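Kitchenware Baskets at Brusadlow House

The Lotach Residents' Association has placed shared tea and kitchen items in carrying baskets for the coming season. Members may borrow a basket from 16 November, between 9 a.m. and 5 p.m.

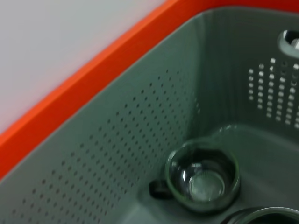

A clear glass mug in one of the perforated baskets.

Glassware should be set on the floor of the basket before other pieces are added. Teapots travel with their lids on. 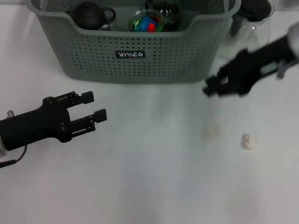
Large pitchers are signed out separately – please ask at the desk in Room 17. Items must be returned clean, and any chips or cracks reported the same day.

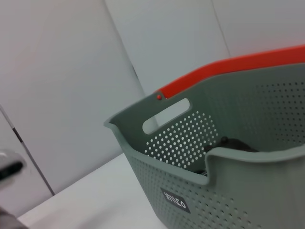

Baskets may be kept for one night only. Bookings for the Vatis Room include one basket at no charge.

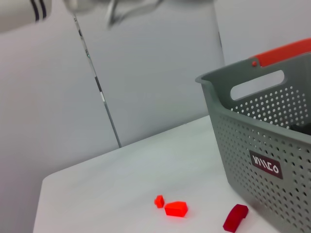

Basket with orange-red handle and oval handhold.

Last updated: November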